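Robot hand shown at work during Dindbridge open day

DINDBRIDGE, 2020-02-05 — Visitors to the Fendville workshop in Dindbridge got a close look at a robot hand on Wednesday's replacement for the usual spring tour, which has been moved up from April while the main hall is being rewired.

The company opened its test room to the public for the afternoon and let people in by groups of 30. Each group had 75 minutes in the building, split between the machine shop on the ground floor and the robot bench upstairs. By closing time 489 people had signed the guest book at the front desk.

Fendville makes handling equipment for small assembly plants. Most of its sales are still in conveyors and feeders, but it has had a team working on robot hands for the past two years. The open day was the first time people from outside the company had been allowed to watch the team work.

Borghild Løken, who runs the test room, led the talks upstairs. She told visitors that the team had stopped using foam blocks and plastic cubes for practice and now works with ordinary parts that come in mixed shapes and weights.

"A cube is easy to hold and easy to find," Løken said. "A thin rod lying flat on stone is a different job. So is a cable. Those are the things our customers ask about."

The bench program is called Gökçe, after the street where the team rented its first office. It covers picking up small items, putting them down in a set place and, later on, joining connectors. Løken said the last of those is the hardest and that the team does not expect to have it ready for customers this year.
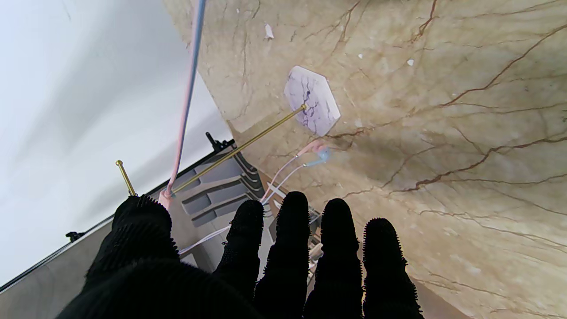

Photo: Fendville

The black hand has four fingers and a thumb, and its covering is set with small nubs along the edges. Løken said the covering is meant to help with grip and is cheap to replace when it wears down. For the open day it worked over a beige marble surface, with a hexagonal tile, brass rods and pink and light blue cables among the items on show.

A small camera rides with the hand and gives the team a close view past the fingers. Løken said the close view shows problems that are hard to spot from across the room, such as a finger that blocks the part it is supposed to pick up.

Visitors were asked to stay behind a line on the floor during the runs, and an operator stood at the stop button the whole time. Questions were taken between runs. Several people wanted to know how fast the hand could work, and Løken said speed was not being measured at this stage. Others asked about noise, power use and what happens when a part is dropped. In that case, she said, the run is marked as a miss and the operator decides whether to start over.

There were also questions about jobs. Løken said Fendville had not cut any positions because of the program and had hired 2 technicians for it last fall. She said the plants the company sells to mainly want help with sorting and loading, where they have trouble filling shifts.

Downstairs, the machine shop ran a feeder line and a packing table, and apprentices showed how the mounting plates for the hand are cut and drilled. Children were given offcuts to take home, with the edges filed.

The company paid for a shuttle from the Skakow parking lot, which ran through the afternoon. A few visitors complained about the wait for the last trip back. Fendville said it would look at adding a second bus next time.

Part of the upstairs talk was given over to how the team keeps its records. Every run is saved along with a short note from the operator, and the notes are read through at the end of each week. Løken said a plain note about what went wrong is often more use to the engineers than the numbers.

The Gökçe team will go back to its normal schedule now that the open day is over. The test room will stay closed to the public, but schools and trade groups can ask for a visit through the front desk in Dindbridge. Group size is limited to 30, and visitors to the upstairs room must wear closed shoes.

Fendville has not set a date for its next open day.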